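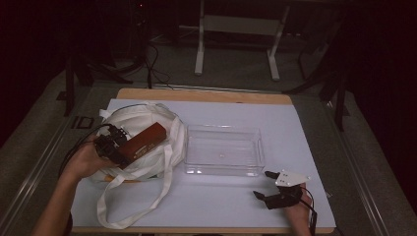
Vol. 3, No. 12 – Short Fiction

The Flilusberg Road

The man at Trastiron Motors had told me on the phone that the wagon ran like new, and I had driven two hours to hear him say it again in person. He said it with his hand flat on the hood. I have bought five used cars in my life, and each of the people who sold them to me put a hand on the hood like that, as if the engine might otherwise speak up.

"It's a Matoušek," he said.

"I can see that."

"They don't make them anymore."

I thought there might be a lesson in that, but I let it go. The wagon was dark green, long in the nose, with a rear window that rolled down by a crank on the tailgate. The sign on the windshield said PROVEN in red letters. I asked what it meant.

"Proven is the inspection program. Every car gets it."

"Every car passes?"

"Every car gets it," he said.

My father had one of these when I was a boy. I mention it because the salesman got it out of me inside ten minutes, and after that I could feel the price harden. My father's was brown. It overheated on hills, it smelled of wet dog though we had no dog, and one December it left the four of us on a shoulder with the heater dead while he walked to a farmhouse for help. My sister remembers that as the best night of her childhood. I remember my feet.

"Take her up the Flilusberg road," the salesman said. "Then tell me you don't want her."

He didn't come along. He gave me the key and a paper cup of coffee, for which there was no cup holder, and went back inside to watch the race.

The Flilusberg road climbs behind the lot for three miles, all patched concrete. Anything loose in a car will announce itself there. I started up in second with the coffee between my knees and the radio off, listening the way you listen to a man explaining where he was last night.

Nothing. The doors didn't rattle. The dash didn't tick. The springs took the patches one after another with a soft, tired grunt, and the steering was as vague as I remembered, so that turning the wheel was mostly a matter of making a suggestion and waiting. The needle on the temperature gauge sat in the exact middle. I distrusted it at once. In my experience a needle sits in the exact middle when it has been disconnected.

At the top there is a gravel turnout with a view of the valley and the water tower. I stopped, got out and opened the hood.

I'm no mechanic. I know what a new part looks like next to an old one, and I know the smell of antifreeze. I found a new battery, an old everything else, and a strip of silver tape around the upper hose, wound very neatly. Somebody had taken trouble over it. I pressed the tape with my thumb and my thumb came away dry, though a dry thumb after three miles didn't tell me much.

In the glove box there was a notebook. It was a fuel log, kept in pencil, each fill-up on its own line with the miles and the price. The last line was dated 8 September 2019. The handwriting had started out small and square, and by that page it had gone large and loose and ran uphill. Next to some of the entries the owner had written a word or two. "Headwind." "Good pump." Once, "891 miles, no complaints." On one line, next to a stop for 315 miles, it only said "alone."

I put it back. I told myself it was a nice touch, and that a lot like Trastiron probably had a drawer of them, one for each wagon. I stood there a while trying to believe it. You could buy the pencils by the box, I supposed.

Then I drove down with the rear window open, in third, using the brakes more than I needed to. They pulled a little to the left. It was the first honest thing the car had said, and I was so pleased to hear it that I nearly missed the entrance.

The salesman came out wiping his mouth.

"Well?"

"The brakes pull."

"All of them pull," he said. "Matoušeks."

"There's tape on the hose."

"I'll knock off 500."

He said it too fast. A man who gives way that fast has another 500 behind it, and behind that he has something he hopes you won't find. I walked around the wagon again. I kicked a tire, which has never told anyone anything. I looked underneath and saw gravel, and a drip, or the place where a drip had been.

"Whose was it?" I asked.

"One owner."

"I read the log."

"What log?" he said. I watched his face for as long as was polite, and then for a little longer.

I paid him by check. He put his hand on the hood while I wrote it.

On the way home the needle stayed in the middle for the first hour. When it began to move, slowly, toward the red, I pulled over at a gas station, filled the tank, and took the notebook out. There was a stub of pencil in the spiral. I wrote down the miles and the price. Then I sat there waiting for the engine to cool, trying to think what to put beside them.

More Fiction
The Toll Collector's Vacation
Parallel Parking
What the Tow Truck Took
Two Keys, One Lock
A Spare for the Spare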